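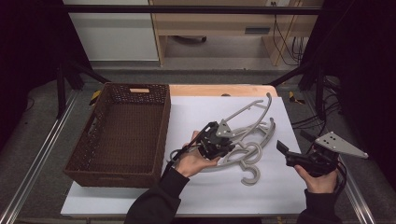
Behavioral activation is a talk treatment for depression with very little talk in it. The patient and the clinician make a written schedule of small activities, the patient carries them out at set times whatever the mood, and both look at the record the following week. The activities are chosen for size first and meaning second. A snarl of light gray plastic hangers next to an empty woven basket is close to the upper limit for a first week: it has an edge, it can be left half done without harm, and the difference between started and not started is plain to see. "Clean the bedroom" fails on all three counts and would be sent back for rewriting.

The theory under the method is short. Depression reduces activity. Reduced activity cuts contact with the events that used to reward effort, such as a reply from a friend, a finished meal or a paid bill. Less reward brings lower mood, and lower mood reduces activity again. Most patients try to break the loop at the mood end and wait to feel able. Behavioral activation breaks it at the activity end and treats mood as a reading to be taken afterward.

At the Ulloa clinic in Plellham, the program runs under Rhona Farquharson, a clinical psychologist who came to it from pain management. Her version uses a paper sheet with one row for each waking hour. The patient writes what was done in that hour and gives two scores, one for pleasure and one for mastery, each from zero to 100. Mastery here means the sense of having handled something. The two scores are kept apart for a reason that shows up in most first sheets: the hour with the highest mastery is often one with almost no pleasure in it, and a patient who only tracked enjoyment would have written it off.

The first week contains no new activity at all. The patient records the week as it stands, including the hours in bed and the hours on the phone. Farquharson regards this as the step most often skipped by clinicians in a hurry. Without it there is no baseline, and the later entries cannot be compared with anything. The blank rows also matter. A patient who leaves every row from noon to 5 p.m. empty has given useful information, and the session starts there.

Scheduling begins in the second week, with no more than four planned items. Each is written with a time, a place and a stopping point. The stopping point is usually a clock time. "Fold towels at the kitchen table, 10:15 to 10:25" is an acceptable entry. If the towels are not finished at 10:25, the item is still complete.

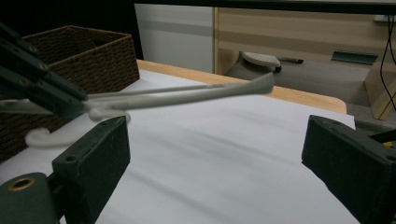
Pale gray plastic, hooked at one end and flattened at the other.

Graciela Troncoso, who taught middle school band in Teltthorpe before a depressive episode put her on leave, kept her sheets for the whole of her treatment and allowed me to read them. The early ones are hard to look at. For nine days the highest mastery score is 15, given for putting the trash out. In the third week there is an entry for opening mail, scored 5 for pleasure and 40 for mastery, with a note in the margin: "two envelopes only." The next day the same item appears with a line through it. The day after that it appears again, done.

"I thought it was insulting," she told me. "I had run concerts with 300 people in the room, and I was being asked to open two envelopes. Then I couldn't open them, and I stopped being insulted."

The crossed-out entries are handled by rule. The clinician does not ask why the patient failed. The question is what happened in the half hour before the item was due, and the answer goes on the sheet. In Troncoso's case the missed items clustered after calls with her insurer, so the calls were moved to late afternoon and the scheduled items to the morning. That change accounts for most of the visible improvement in her fourth and fifth sheets. Her scores for pleasure did not move until later.

Rumination gets its own row. Patients are taught to log it as an activity, with a start and an end, on the grounds that it takes up time and has effects like any other. Some object to this. A few find that an hour of going over an old argument, once written down as an hour, is easier to interrupt at minute 20.

The method has limits, and the clinic lists them in its intake papers. It is not a treatment for an acute crisis. A patient with active thoughts of suicide is given a safety plan and is seen by a psychiatrist the same day, and the sheets wait. Mania in the history calls for a slower schedule and closer watch on sleep, as a sudden rise in activity may be a symptom. Patients on medication stay on it unless the prescriber says otherwise. People with chronic fatigue or pain need items set well under their ceiling, with rest scheduled as an item.

Software has been tried. Ulloa spent one winter testing Lastent, a phone program that sends a prompt every hour and draws the scores as a line. Patients filled in more rows, but many did so in bulk at night, and the hourly scores flattened out. Farquharson went back to paper in October. She orders the sheets in boxes of 2,000 and expects a box to last into spring.

Troncoso returned to work part time at the start of the following term. She still fills in a sheet in weeks when she is sleeping badly, mornings only.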